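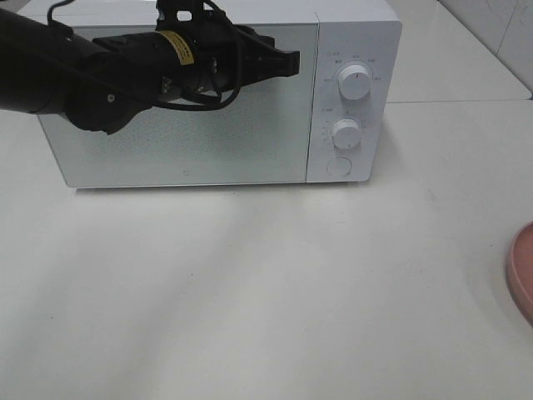 White microwave oven with two round control knobs.

Brivstead Community Meals: Progress report to the Mastent Fund
Reporting period: second half of the grant year, closing in April
Prepared by: Rasa Dzene, Program Coordinator

1. Where the project stands

The grant from the Mastent Fund was given to us for two purposes: to bring a cooked evening meal to older residents of Brivstead who live alone, and to teach small-household cooking to the same people when they wish it. I am pleased to report that both parts are running. The meals part is ahead of the plan which we sent with our application, and the cooking classes are behind it. I will explain both below.

In this period we delivered 3,019 meals. The target in the agreement was 900 for the first quarter of the period and no separate target was set for the second, so the comparison is not perfect, but the direction is clear. Of these meals, 761 were special diets, mostly low salt and soft food. This is more than we expected, and it has an effect on the budget, as you will see in section 4.

2. Meals

Cooking is done at the neighbourhood centre kitchen under Aigars Laur, who has now his food safety supervisor certificate. Meals are portioned in the early afternoon, chilled, and leave with the drivers at 3:30 pm. In the first months we sent the food hot. We stopped this practice in agreement with you, as the outer streets past the rail line were receiving their dinner too late in the evening and the containers did not hold the temperature for the whole route. Now each person receives the meal cold with a label that tells how long to heat it and at which power.

The change created its own difficulty. Several residents did not own a microwave, or owned one which they did not trust. Others could not read the small print on our label. Hayley Bainbridge redesigned the label with larger letters and only two lines of text, and she removed the seconds from the heating time, so that a person with a simple dial can follow it. We also tested every recipe for heating in a low-power oven. Two dishes did not pass: the baked pasta stayed cold in the middle, and the fish became dry at the edges. The pasta is now packed in a flatter tray. The fish is taken off the menu until winter, when we will try it with a sauce.

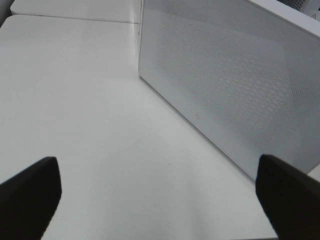 Feedback from residents was collected by telephone, since the paper form from the first period was returned by very few people. The most common remarks were that the portions of vegetables are too large, that the soup is good, and that people would like to know the menu one week before. The menu is now printed on the back of the delivery slip. We did not yet make the vegetable portion smaller. Our dietitian, Jinfeng Qin, advises to keep it and change the cutting and seasoning first.

One complaint was serious. A resident with a nut allergy received the wrong tray. She noticed it by the label and did not eat the meal. We have informed her family and the council officer on the same evening. After this event, allergy meals are packed on a separate bench before all other meals, with a green lid, and the driver must read the name aloud at the door. No similar case has happened afterwards.

3. Cooking classes

The plan was to hold a class every fortnight in groups of eight. We held fewer, and the groups were smaller than planned. The main reasons were transport and the time of day. People who receive our meals mostly do not like to go out after lunch, and the community bus has its last return too early for our session. From February we moved the class to 10 am and attendance improved.

The content is modest: cooking for one person, using leftovers safely, reading a use-by date, making porridge and eggs in the microwave, and freezing bread and soup in single portions. Rimantas Vasiliauskas, who teaches most of the sessions, has written the recipes on cards which participants can take home. The set of cards is also available in the library at the front desk. I enclose one set with the printed copy of this report.

I must mention that the men in the group, several of them widowed, attend more regularly than we foresaw. They asked for a second course with "proper dinners". We would like to offer it if the fund agrees to move a small sum from publicity to ingredients.

4. Budget

Spending on food is above the budget line, mainly on account of the special diets. Spending on fuel is below, as the chilled delivery allows one longer route in place of two short ones. The price of containers rose in the middle of the period. We have changed supplier to Sustinix, whose trays are cheaper by the carton and can go in the council's kerbside recycling. The unspent amount at the end of the period is $382, which we ask to carry forward.

The full table is attached as Annex A. Receipts are kept in the office and can be viewed at any time.

5. What we plan next

Until the end of the grant we will continue the meals at the present level. We do not want to take new residents onto the route before a third driver is trained, and there is at the moment a short waiting list. Two people from it have been given a temporary place while neighbours are away.

For the classes we will keep the morning time and ask the council again about the later bus. A request was sent in autumn and the answer was that the timetable is under review.

We ask the fund for a decision on two points: the carry-forward in section 4, and the transfer from publicity to ingredients in section 3. An answer before the next menu is printed would help us very much.

Annex A: Income and expenditure
Annex B: Recipe cards (printed copy only)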